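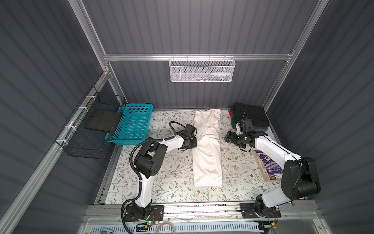

Two arms on the rail, with a folded cream-colored cloth on the work surface.

Section 4: Setting Up Your Season Watchlist

Now that your Flitevier account is up and running, we can get to the fun part, which is telling it what you like to watch! A watchlist in Flitevier is a bit more than a row of titles you mean to get to someday. It keeps your place in every series, lets you know when a new season lands, and (if you want it to) hides episode summaries until you've seen the episode. Set aside a quiet quarter of an hour for this section, maybe with the TV off so you aren't tempted.

You will need your Flitevier login, the remote or keyboard you normally use, and the names of any other services you subscribe to. If you're coming over from Movport, have that password handy as well.

4.1 Create the list

1. From the home screen, open the side menu and choose My Lists.
2. Select New List and give it a name. Anything up to 74 characters will do, so there's plenty of room for "Comedies to watch with my sister when she visits in May."
3. Choose Series, Movies or Mixed. If you follow mostly half-hour comedies and dramas, pick Series, as this is the only type that tracks individual episodes.
4. Select Save. Your new list appears at the top of My Lists with a small zero beside it.

Note: You can change the name later, but you can't change the type. If you picked Movies by mistake, delete the list and start over while it's still empty.

4.2 Add your shows

1. Open the list and select Add Titles.
2. Start typing the name of a show. Results come up after the third letter, with the newest shows first. Remakes and revivals often share a name with the original, so have a look at the year before you choose.
3. Press OK on the show you want. You'll be asked, "Where are you up to?"
4. Choose the last episode you finished. Don't worry if you can't remember exactly! Pick your best guess and nudge it forward or back later from the episode page.
5. Repeat for as many shows as you like. A single list holds 600 titles.

Specials, holiday episodes and web shorts are kept under Extras and don't count toward your progress. A lot of comedies began life as a web series, and where we have those early episodes on file you'll find them there too, usually at the very bottom of the page.

4.3 Bring in a list from Movport

1. In Movport, go to Settings, then Export, and save the file to your computer.
2. Sign in to Flitevier on the same computer. (Importing doesn't work from the TV app.)
3. Open My Lists, choose Import, and select the file you saved.
4. Wait for the green bar to reach the end. Our own longest test list had 1164 entries, split across two Flitevier lists, and we had time to make a sandwich.
5. Look over the page called Needs Your Help, where Flitevier puts any title it couldn't match. Choose the right show for each one or select Skip.

Caution: Please don't close the browser window during an import. You won't lose your Movport file, but you may end up with half a list and have to delete it before trying again.

4.4 Choose your alerts

1. Open the list and select the bell.
2. Turn on New Season, New Episode, or both. For a show that drops its whole season on one day, New Season by itself is plenty, and your phone will thank you.
3. Turn on Awards Season if you'd like a nudge when something on your list is nominated.
4. Pick a time of day for alerts to arrive. The standard setting is 6 p.m. in your own time zone.

4.5 Turn on Spoiler Shield

Spoiler Shield blurs summaries, guest star names and thumbnails for every episode past your current one. Go to Settings, choose Viewing, and switch it on. It applies to all your lists at once. Cast interviews in the Zarkent news feed are blurred as well whenever they're tagged with a season you haven't reached.

Caution: Titles of episodes are still shown. Some shows give away quite a lot in a title, so scroll gently through the last few episodes of a season.

4.6 If something doesn't look right

A show is missing from search: try the original title, particularly for shows from overseas.
Error 148 appears: your session has timed out. Sign out, sign in again and reopen the list.
Alerts come twice: you probably have the show on two lists. Turn the bell off on one of them.
The Abugri soundbar app doesn't show your list: open its Linked Services page and connect Flitevier again.

Section 5 covers sharing a list with family and setting up separate profiles.

Last updated 2020-06-23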